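Dremolska 2328 Handgun Safe Review

Price paid: $238 at Zomwood, before tax
Used for: one compact pistol, spare magazine, permit paperwork
Time in use: since July

I've had a carry permit for several years and kept my pistol in a cheap Ntuli key box for most of that time. The key box did its job but the lock had gotten stiff, and I had to keep the key somewhere, which meant there were really two things to lock up. I wanted a keypad safe small enough for a closet shelf and heavy enough that it wouldn't slide around when I opened it. The 2328 was the one the Zomwood store in Prellcombe had on the shelf, so I could try the buttons before buying.

Setup

The box holds the safe, two backup keys, four lag bolts, a short steel cable, batteries, and a folded instruction sheet. The sheet is small print and the steps are out of order. You have to open the safe with the backup key first, then put the batteries in, then set the code. The sheet puts the code first. I spent a while pressing a dead keypad before I read the back side.

Codes can be four to eight digits. Once I understood the order it took a couple of minutes. Change the factory code before you put anything in it.

I bolted mine to the shelf through the two rear holes. The holes are predrilled and lined up fine. The front two sit under the foam and you have to peel the foam up to get at them. The glue didn't stick well when I pressed it back down.

Opening and closing

The keypad has five large buttons with a raised edge on each, and I can work it in the dark. The door drops down on a strut and stops level. It makes a soft thump, louder than the Ntuli's lid but not enough to wake anyone in the next room.

I opened and closed it 50 times over the first weekend to see if it would misread the code. It failed twice, and both times I think I hit two buttons together. Three wrong tries in a row locks the keypad for a couple of minutes. You can't shorten that, and the backup key is the only way in while you wait. Keep the key out of the house or on your own ring.

The beep can be turned off. Hold the first button for 10 seconds with the door open. That part of the instructions is correct.

Space inside

A compact pistol with a light on it fits with room for one magazine beside it. A full-size pistol fits corner to corner, and then the magazine has to go on top. There is no shelf or divider. I keep my permit copy and training certificate in a plastic sleeve under the foam, and the sleeve has stayed flat.

If your renewal packet is thick, keep it somewhere else. I tried a full folder and the door wouldn't latch.

Travel

The cable loops around a seat frame, and I have used the safe this way on two trips, after unbolting it from the shelf. It's heavy for that. The cable is thin and I would call it a delay at best. Rules on leaving a handgun in a parked vehicle differ a lot from state to state, and some say what kind of container you need, so read your own state's rules before you count on this or any other box. The package says nothing about which states it meets the standard in. I wrote to Dremolska to ask and got a reply telling me to check with my local authorities.

What I didn't like

The battery door is on the inside, so dead batteries mean using the key. There is a low battery light, but it only shows for a second after you enter the code and I missed it the first time. The paint on the front lip has already chipped. For this much money I also expected a better instruction sheet and foam that stays down.

What I did like

The door lines up, the hinge is stiff, and I can't move the bolts by hand when it's locked. The buttons are easier to find by feel than on the other keypad models I tried at the store. I haven't needed the warranty. You have to register within a month of purchase to get the longer coverage, so do that when you set the code.

I would buy it again for a closet or nightstand. For a car I'd look for something lighter with a thicker cable, and I plan to keep the old Ntuli box for trips until I find one.

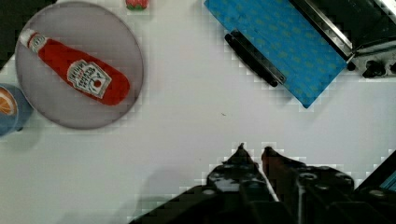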